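Minutes, Pisharody Motorcycle Restoration Section
Held by conference call, 14/05/2020

**1. Previous minutes**

Accepted with one correction. Under item 4, the gearbox sprocket for the Otunville machine was recorded as fitted. It had been ordered only.

**2. Otunville machine: engine**

Crankcases are back from the welder. The crack at the rear mount has been filled and faced. Both main bearing bores were measured after welding; the drive side is within limits, the timing side is tight and will be honed before assembly. New big end rollers are in stock. The flywheels will be trued again once the crankpin nuts have been torqued.

Cylinders to be bored to the next oversize. Pistons will not be ordered until the bores have been measured at the machine shop. The cast iron guides were preferred over bronze after a short discussion.

**3. Otunville machine: running gear**

Front forks stripped. One spring is shorter than the other, and a matched pair will be bought. Rear brake drum skimmed; oversize linings required. Wheel rims remain with the plater, no return date given. 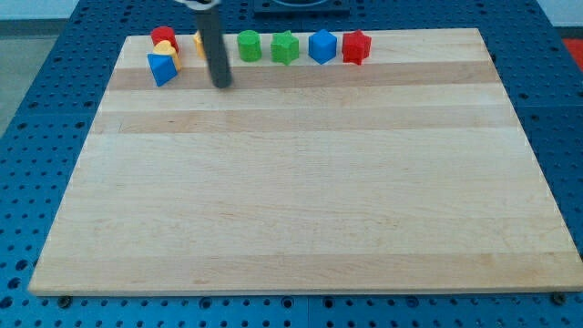
*Maple-colored board on the blue work table, shape blocks along the far side.*

**4. Skarholm sidecar**

The chassis is straight. The lower rear connection has an oval hole and will be bushed. Toe-in will be set with the outfit loaded. The body frame has rot in the floor rails, and replacements will be cut in ash using the old rails as patterns. It was agreed to keep the original door hinges.

**5. Magneto**

The Dirora magneto was bench tested. Spark is regular at low speed but drops out on the rear cylinder when hot. Condenser to be replaced and the slip ring cleaned. If the fault remains, the armature goes out for rewinding. The section approved up to $500 for this work.

**6. Costs**

Engine work to date stands at $900. A further $80 was approved for gaskets, seals and thread inserts. Plating will be charged separately. Receipts should show the machine name, as 2 were received in March without one.

**7. Running-in procedure**

Draft procedure read and amended. First start will be on straight mineral oil. Head bolts to be checked cold after the first heat cycle. The reference to detergent oil in the draft was deleted.

**8. Actions**

- Hone timing side main bearing bore
- Obtain bore measurements, then order pistons
- Order fork springs and brake linings
- Ask plater for a return date
- Fit condenser and retest magneto
- Cut floor rails for sidecar

**9. Other business**

The loan of the flywheel truing stand was extended. A request to store a second frame was deferred to the next call.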